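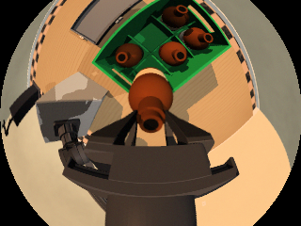
Ticket: policy scores way better in eval than in the replay check, bottles-to-crate task
Status: open, then closed, then open again (sorry)
Opened: 20/10/2023
Component: Gredside sim, eval runner

Hi all. I'm filing this against the eval runner, but it might well be the Kinnunen loader, so feel free to move it.

What I'm doing: I train the pick-and-place policy on sim demos and then score it on the bottle task in the Gredside scene. Green crate with 6 compartments, gray tray next to it, checkered floor. I run 100 episodes per checkpoint. The method we're testing is the two-view one, where the policy gets the wrist fisheye plus the high scene view and we randomly drop one of them during training. The idea is that it shouldn't fall apart when one view is bad.

What I expected: dropping the scene view at test time should hurt a bit. It did in March, on the old build.

What I get now: it doesn't hurt at all. Same success, same episodes, even the same failures. I was thrilled for an entire lunch break, then I got suspicious, because identical failures is a weird thing to be happy about!

Stuff I tried, in order:

1. Changed the policy seed. No difference in how the two conditions compare, they still match each other episode for episode.

2. Cleared the cache on Stoswood and reran from scratch. Same thing (and that ate my whole morning).

3. Blacked out the wrist view instead. The policy dies completely, hand just wanders off over the table. So it clearly reads the wrist view. Good to know.

4. Blacked out both. Also dies, exactly like number 3. Hmm.

5. Dumped the tensors right before the encoder. 3,229 steps of them, because I forgot to set a limit. Here's where it gets fun – the scene tensor is all zeros in EVERY condition, including the one where I'm supposedly feeding both views. 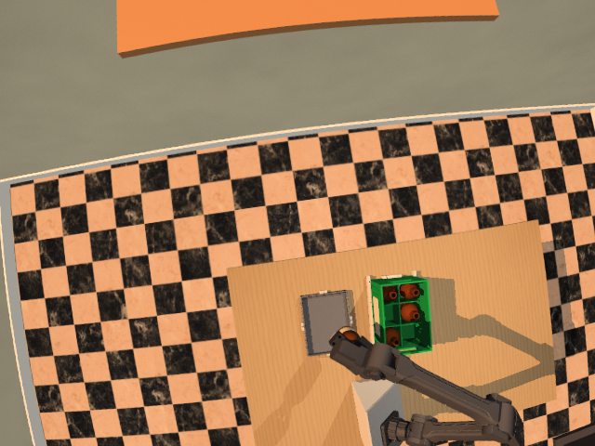 So the renderer is fine. I saved frames straight out of the sim and the crate, the tray and the arm all come through the way they should. Whatever zeroes the view does it after rendering and before the encoder, which leaves the loader or the dropout wrapper.

6. Stepped through the wrapper. The drop flag gets set from the config at startup, and there are 2 places that read it. One checks for train mode, the other one doesn't. The one that doesn't was added when we moved to the new build, as far as I can tell from the log. With my config the flag defaults to on, so at eval the scene view is dropped every single time.

Workaround for now: set the drop probability to zero in the eval config by hand. Please do this if you're running anything on the new build this week, and check your old numbers too if they came from it.

Update, later the same day: closed this because the workaround ran clean. The scene tensor has real values in it and the two conditions finally disagree with each other.

Update again: reopening. The Skanlow nightly job doesn't read the eval config, it builds its own, so it still has the bug. I'd patch it myself but I don't have write access there.

Also, for whoever keeps the results sheet: the "robust to missing scene view" row from the new build needs to come out. It was comparing no scene view against no scene view. The March row can stay, I reran one checkpoint on the old build and the gap is still there, and the wrapper over there only has the one check.

Still to do: proper fix in the wrapper (train mode check in both places), a test that fails if any input is all zeros when nothing's supposed to be dropped, and a rerun of the full set. I'll take the test and the rerun. Could somebody with Skanlow rights grab the nightly config?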